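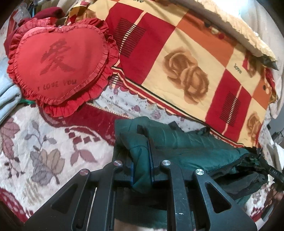
What does one record cover?
One garment laid out on a bed, with the bedding under or behind it noted as background. Bedding is never the labeled item.

Linano: clothing on beds, data card

Maintainer: Vimala Gowda
Release: 26/09/2018
Labels revised in July to match the Bindwood field names.

Fields
item: garment, or "unsure" where the type can't be settled
color: one everyday word (green, teal, red)
state: folded, rolled, spread, hanging
surface: quilted, padded, thin, puckered, plain
background: pattern and main colors of the bedding

Each record carries up to 23 tags. Only item and state are required. Color is entered by eye and differs between labelers, mostly in the green to teal range.
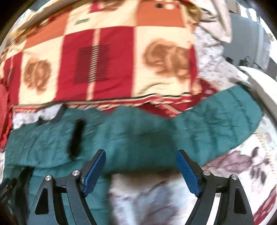 Linano Notes, vol. 7, no. 9

A garment stretched across the bed is tagged "spread" even when the cloth is creased. Use "rolled" for a thick roll and "folded" for flat layers. Straps and flaps go under parts, with "unsure" allowed.

Patterned bedding gets one background entry per record. Printed words on it are copied in lower case.

Known gaps: fiber content, size, care labels. Records from Mugo have no surface field.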